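町立調理センター、把持装置の購入計画をまとめる 初年度は6台

ストールデール(Stolldale)の調理センターは、調理器具の仕分けと収納に使う把持装置の購入計画をまとめ、11月に運営委託元の町へ提出した。初年度に手持ち式の把持具を6台そろえ、次の年度に据え付け型のアームを検討するという二段構えの内容になっている。町の予算担当は年度末までに採否を決める。

センターでは学校と高齢者施設に向けた給食をつくっている。洗浄を終えた器具は、夕方の作業で種類ごとに分け、壁の掛け具か引き出しに戻す。へら、しゃもじ、木べらなど柄の長いものが多く、これまでは全部を手で仕分けてきた。計画書によると、棚卸しで登録した器具は147点あり、そのうち木製の柄がついたものは自動化の検討でいちばん後に回されていた。金属やシリコーンの柄に比べて太さや先の形にばらつきがあり、年数がたったものは表面の状態もそろわないためである。

方針が変わったのは今年の春で、設備計画を受け持つダリア・レピクさんが、木柄の器具を先に試すよう提案した。扱いにくいものを後回しにすると、装置を買ったあとで指先の部品を作り直すことになりかねない、というのが提案の理由だった。レピクさんは「本体の値段は見積書の一行目に書いてあります。予算が足りなくなるのは、たいてい三行目から下です」と話す。

見積もりは二社から取った。一社はクリティス(Clitis)で、手持ち式の把持具と据え付け型アームの両方を扱う。もう一社のパイヴァ(Paiva)は手持ち式だけを出しており、部品を一つずつ注文できる。センターが二社に求めた条件は同じで、指先のパッドを工具なしか簡単な工具で交換できること、交換用パッドを少なくとも18か月分確保できること、洗浄室の隣に置いても支障のない仕様であることの三点だった。

本体価格はクリティスのほうが低かった。しかし保守契約の範囲に違いがあり、クリティスの契約では可動部の点検が年に一度、パッドは消耗品として別料金になる。パイヴァの契約には点検が年二回含まれ、パッドも一定数まで料金に入っている。三年間の合計で比べると両社の差は小さくなり、計画書はどちらか一社に決めずに、両方の金額を並べて載せた。

もう一つ費用を左右したのが、試用の期間である。クリティスは二週間、パイヴァは四週間の貸し出しに応じた。センターは期間の長いパイヴァの枠を使って、器具を一本ずつつかんで向きをそろえる作業を繰り返した。記録は、つかみ直しの有無、滑りの有無、作業者が感じた重さの三項目に絞った。項目を増やすと夕方の作業時間に収まらないという現場の意見によるものだ。

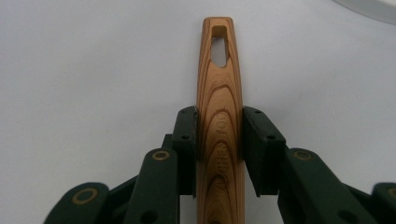

手持ち式を先に買って、後から据え付け型に切り替えると、最初の費用は無駄になるのか。

全額が無駄になるわけではない。計画書では、指先のパッドと訓練用の記録を次の段階に引き継ぐ前提で費用を計算している。引き継げないのは持ち手の部分と専用の充電台で、この分は初年度で使い切る経費に分類した。据え付け型の導入を見送った場合でも、手持ち式は仕分けの補助として使い続ける。

現場の受け止めはさまざまだ。仕分けを長く担当してきたラリサ・シルコさんは、試用の最初の週は手で戻したほうが速かったと振り返る。「握りの加減がつかめるまでに何日かかかりました。柄の先が細くなっているものは、つかむ高さを決めておかないと毎回違うところを持ってしまいます」。シルコさんの意見を受けて、計画書には器具の種類ごとに持つ位置を定めた一覧表の作成が加わった。表をつくる人件費は当初の案になく、提出の直前に追加された項目である。

訓練にかかる時間も予算に入れた。対象は夕方の班の全員で、一人あたり三時間を見込む。訓練の日は仕分けを早番が代わりに受け持ち、その手当も計上した。センターは以前、真空包装機を入れた際に訓練の時間を見込まず、数か月にわたって残業が増えた経験がある。今回の計画書では、その時の残業時間を参考資料として末尾に付けた。

置き場所については、洗浄室と収納庫の間の通路を使う案と、収納庫の奥の作業台を使う案があった。通路は器具を運ぶ距離が短い一方、配膳車が通る時間帯に作業を止めなければならない。計画書は作業台の案を採り、電源を増やす工事費を見積もりに含めた。工事は調理を休む冬の期間に合わせる。工事業者はまだ決まっておらず、金額は過去の同じ規模の工事から出した概算にとどまる。

財源は、町の設備更新費と、近隣のバーニク(Burnik)地区と共同で積み立てている調理設備の基金を組み合わせる。基金から支出するには両地区の同意が必要で、バーニク側は、同じ装置を自分たちの調理場でも試せることを条件に挙げている。センターは6台のうち一部を貸し出せるよう、運搬用のケースを購入品目に加えた。貸し出し中の故障をどちらが負担するかについては、覚書の案を両地区で調整している。

基金の残額に対し、初年度の申請額はほぼ200万円となる。内訳で最も大きいのは把持具の本体、次が保守契約で、電源工事、訓練の手当、予備のパッド、運搬用ケースが続く。為替の変動で部品の価格が上がった場合は、予備のパッドの数を減らして調整する。本体の台数は変えない。

据え付け型アームの費用は今回の申請に入っていない。計画書では、初年度の記録をもとに、つかみ直しの割合、パッドの交換頻度、夕方の作業時間の三つを確認したうえで、改めて見積もりを取るとしている。安全柵が必要かどうかは機種によって異なるため、設置面積も未定とした。レピクさんによると、床の補強が必要になる機種は初めから候補に入れない方針だという。

町の議会では、手作業で足りている仕事に装置を入れる必要があるのかという質問が出た。センター側は、夕方の班の人数がここ数年減っていることと、手首の痛みを訴える職員がいることを説明した。把持具の導入で人員を減らす計画はなく、空いた時間は器具の点検と翌日の下準備に充てる。ただ、手首への負担がどの程度軽くなるかは四週間の試用では確かめられず、計画書にも効果の数字は載せていない。初年度の終わりに職員への聞き取りを行い、結果を町に報告する。

木柄の器具そのものを買い替える案も検討された。柄をすべて同じ形の樹脂製にそろえれば、持つ位置の一覧表は簡単になる。しかし、混ぜる感触が変わるとして調理の担当者から反対があり、買い替えの費用も小さくなかった。計画書では、傷みの目立つものから順に更新し、その際も木柄を選べることにした。新しく買う器具については、発注の前に柄の太さを測り、把持具の開き幅に収まることを確かめる手順を設ける。

採択された場合、発注先は二社の最終見積もりを受けてから決まる。納期はクリティスが発注から八週間、パイヴァが十週間と回答している。冬の電源工事に間に合わせるには、町の決定から発注までの手続きを二週間ほどで終える必要があり、センターは契約書の確認を先に進めている。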